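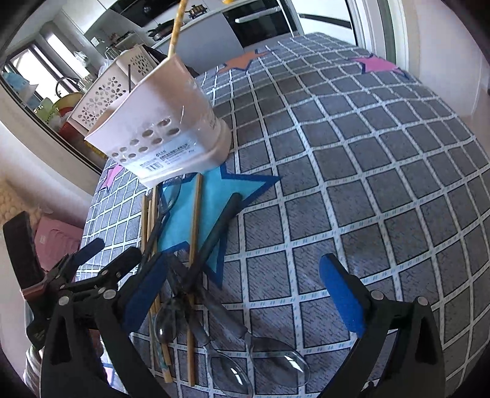
*Fig. 1. Tablecloth with a printed grid of white lines and star shapes.*

## Unit 4: Simple random and systematic sampling

Instructor: Aurelio Magaña. Read before Monday. The Clelance worksheet uses the same notation.

### 4.1 Notation

| Symbol | Meaning |
|---|---|
| N | number of units in the population |
| n | number of units in the sample |
| f = n/N | sampling fraction |
| ȳ | sample mean |
| s² | sample variance, divisor n − 1 |

The population is a finite list of units, called the frame. Each unit appears on the frame once. If a household is listed twice, its chance of selection goes up and the formulas below no longer hold. Clean the frame first.

A frame can be a list or a map. For an area frame, lay a grid over the map, number the cells, and select cells. Cells that are crossed by the study boundary must be assigned by a fixed rule. In the Brorholm land survey a cell belongs to the study area if its center point does.

### 4.2 Simple random sampling

Simple random sampling without replacement gives every set of n units the same probability of being the sample. It follows that each unit has inclusion probability f. The reverse is false. A design can give every unit probability f and still exclude most sets of n units, as in Section 4.4.
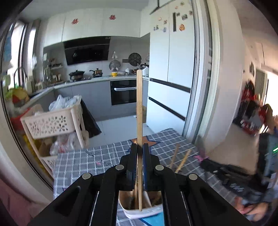
Small samples can be drawn by hand. Each unit needs one physical token, and the tokens must be alike in every way that the person drawing could see or feel. Wooden sticks standing in a paper cup are a common choice, but if the tips that show over the rim carry any mark, as with brown-tipped sticks, the marks must be the same on every stick. Put the numbers on the hidden ends. Mix before every draw, and set each drawn token aside. Returning a token to the container changes the design to sampling with replacement, and the variance formula changes with it.

For large frames use a random number generator:

1. Attach a random number to each unit on the frame.
2. Sort by the random number.
3. Take the first n units.
4. Save the seed and the sorted file.

Do not replace units that refuse to answer with the next units in the sorted file. Nonresponse is covered in Unit 6.

### 4.3 Variance of the mean

The estimated variance of ȳ is

 v(ȳ) = (1 − f) · s² / n

The term (1 − f) is the finite population correction. Its square root multiplies the standard error.

**Worked case, Montes household file.** N = 3,000, n = 900, s² = 16. The variable is trips per household per week.

- f = 900 / 3,000 = 0.30
- 1 − f = 0.70
- v(ȳ) = 0.70 × 16 / 900 = 0.01244
- standard error = 0.112

With the correction left out, the standard error is 4 / 30 = 0.133. The corrected value is smaller by a factor of √0.70 = 0.837. When f is under 0.05 most survey reports drop the correction. Here it has to stay.

Note that the variance depends on N only through f. Doubling the population while holding n fixed at 900 gives f = 0.15 and a standard error of 0.123.
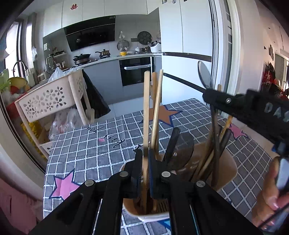
The 95 percent interval for the mean is ȳ ± 1.96 × 0.112, or ȳ ± 0.22. Report the half-width to two decimals. The normal approximation is adequate at this sample size unless the variable is extremely skewed.

### 4.4 Systematic sampling

Choose an interval k = N/n, pick a random start, and take every k-th unit after it. The Montes file gives k = 3.33…, which is not a whole number. Use the fractional method:

- draw r uniformly from the interval (0, k]
- compute r, r + k, r + 2k, and so on, n values in all
- round each value up to the next whole number

For r = 1.20 the selected units begin 2, 5, 8, 12. Rounding k down to 3 and stopping after 900 units would leave the end of the file with no chance of selection.

Periodic frames need care. In the Cenden apartment file every 16th record is a ground-floor unit. An interval of 16 selects either ground-floor units only or none at all, depending on the start. An interval of 4 is also affected, to a lesser degree. Shuffle the file or sort it on another variable.

### 4.5 Problems

1. Repeat the Montes calculation with n = 300 and the same s².
2. Find the smallest n that gives a standard error under 0.20 for the Montes file.
3. For the Cenden file, list the starts at k = 4 that include ground-floor units. Assume the first one is record 16.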